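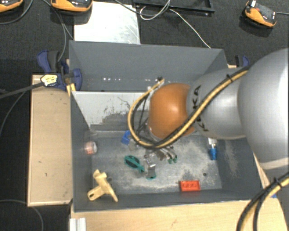 Skanwood Adjustable Workbench

Product overview

The Skanwood Adjustable Workbench is intended for repair rooms, school workshops, packing areas and other places where several people use the same bench in the course of a day. It is supplied by Clulton to public bodies, colleges and businesses, either as a single bench or as part of a fitted room.

The bench is 2000 mm long and has a solid beech top on a welded steel frame. Working height is set by a hand crank at the right-hand end, which may be moved to the left on request at the time of ordering. The crank handle folds flat under the top when not in use.

Standard features

Beech top, oiled on all faces before dispatch
Steel frame in light grey or dark green
Hand crank with folding handle
Adjustable feet for uneven floors
Lower shelf, removable without tools
Pre-drilled holes for a vice at either end

Choosing a top

The standard oiled beech top is suitable for general assembly, hand tool work and light repairs. It can be sanded and re-oiled by the user and will give many years of service if this is done regularly. Customers who work with paint, glue or solvents are advised to order the replaceable hardboard cover, which is fixed with screws along the front and back edges. A steel top is available for metalwork. It is heavier than the beech top and should be specified with the original order, as the crank mechanism is fitted with a stronger spring.

Drawers, panels and power

Drawer units by Van Hecke fit beneath the top at either end. Each unit has six drawers on full-extension runners and a single lock. Where a drawer unit is fitted at both ends, the lower shelf is supplied in a shorter length.

A rear panel with hooks and a narrow shelf may be added at any time. The panel is fixed to the frame and rises and falls with the top.

The Voltell power rail is mounted along the rear edge of the bench and has its own isolating switch. It must be connected by a qualified electrician. Clulton does not carry out electrical work but will supply the wiring diagram in advance.

Delivery and assembly

Benches are normally delivered within 25 working days of a confirmed order. Delivery is to a ground-floor room with level access. Deliveries to upper floors can be arranged where there is a goods lift of suitable size, and customers are asked to provide the lift dimensions when ordering.

The frame arrives assembled. The top is delivered separately and must be fixed in place by two people using the bolts provided. An installation service is available at additional cost and includes levelling of the feet and removal of all packaging.

Care and maintenance

Wipe the top with a damp cloth and dry it at once. Standing water will mark the wood. Oil the top twice a year, or more often in heated rooms. The crank spindle should be greased once a year with the tube supplied. Check the frame bolts one month after assembly and annually after that.

Guarantee

The frame and crank mechanism are guaranteed for nine years from the date of delivery. Tops, covers and drawer runners are guaranteed for two years. The guarantee does not cover water damage, loads placed on a single corner, or alterations to the frame.

Enquiries

Requests for quotations, colour samples and room layouts should be addressed to Siebe Hermans, Workshop Furniture, Clulton. Please state the number of benches required, the type of top and the delivery address.

Product information revised June 14, 2024. Earlier price lists are withdrawn.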